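18 October 2024
By Beril Özkan

A day with the robots at Skostberg

In April, the Skostberg workshop opened its doors to school groups for the first time. This autumn it did so again, and 200 children came to see how a robot learns to pick things up.

Picking up a block is easy for you. Your eyes find it, your arm moves towards it and your fingers close. You can feel when you have a good grip, so you don't squash it or let it slip.

A robot needs help with every part of that job. It uses cameras to look for the block. A computer works out where the block is and how far away. Then small motors bend the joints in the arm and fingers, a little at a time.

The robot at Skostberg is called Nelier. Its hand has fingers with joints, as yours do, so it can curl them round an object. Nelier has to practise a lot. Before the open day it had tried to pick up blocks 3341 times, and it had managed it 3105 times. The team keeps a note of the tries that went wrong, as these show what needs changing.

Visitors stood behind a yellow line while Nelier worked. Robot arms can be strong and may move suddenly, so you should never reach towards one unless the person in charge says it is safe.

The block used at the table is black and square, and the fingers close right round it. 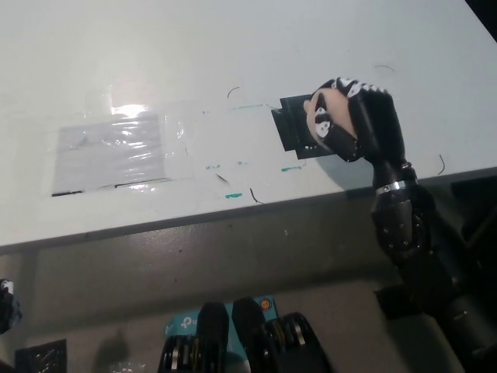 Peninah Simiyu said the children's favourite question was whether a robot gets tired. It doesn't, she told them, but its motors can get warm, and then it has to stop for a while.

The next open day will be in spring. Groups can bring up to 49 children.

Contact: the Skostberg visits desk | © 2024 Skostberg | Back to top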